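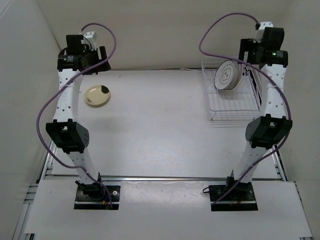
I've been going back and forth on the Sernel kit for most of February, and I think I've finally landed on an opinion: the two-arm bundle is worth the money, and the support plan they try to sell you with it is a waste.

Let me start with the money. The bundle is $1743 before shipping, and for that you get both arms, the grippers, the wrist cameras and a license for Ziltico, the software that does the recording and playback. I've spent more than that on a couch I didn't even like! For two arms that can work the same table, it's a fair price, and I say that as a person who complains about prices for sport.

What I love is how open the whole thing is. The links have rows of holes all along them, so you can bolt on whatever you want, and the motors are right out there where you can reach them. When something acts up (and something will) you can get at it with a screwdriver and be back to dishes before lunch. I've been doing plates because plates are what I want a robot to deal with, period. Flat thin things on a flat table are also a mean test, and I'd like to see more reviewers try it before they hand out stars for stacking foam blocks.

My gripe is the cables. They run up over the wrist in big loops and I spend way too much of my evening thinking about where those loops are going to swing. Clips would cost Sernel pennies. There are 106 pages in the manual and cable routing gets one of them, with a drawing I still can't read.

The fingers are the other thing I'd argue about. They're big, black and wide, with a dotted texture across the faces, and from the wrist camera they fill up both bottom corners of the view. I've gotten used to it. A pale tabletop helps a lot, because the fingers stand out so clearly against it.
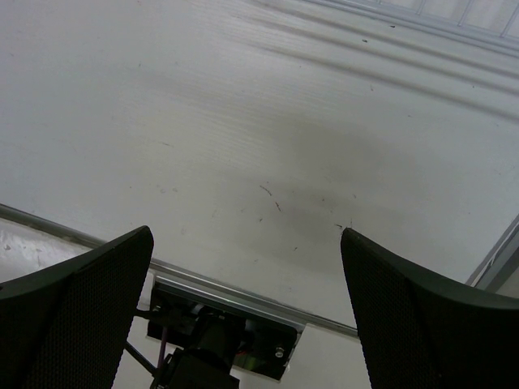

Rhodri Sayce thinks I'm being too easy on them, and wrote to me that a kit at this price should come with 3 kinds of fingers in the box, that he bought the slim ones from Clelness within a week, and that I should quit calling it a bargain until I've added those in.

Okay, fair. I haven't tried the slim ones, and if they're as good for plates as he says, then the real price is higher than the one on the website. I still think you should start with what's in the box. You learn a lot from the fat ones, mostly patience.

As for the support plan, skip it. I paid for it, asked 10 questions, and got links to the manual for most of them.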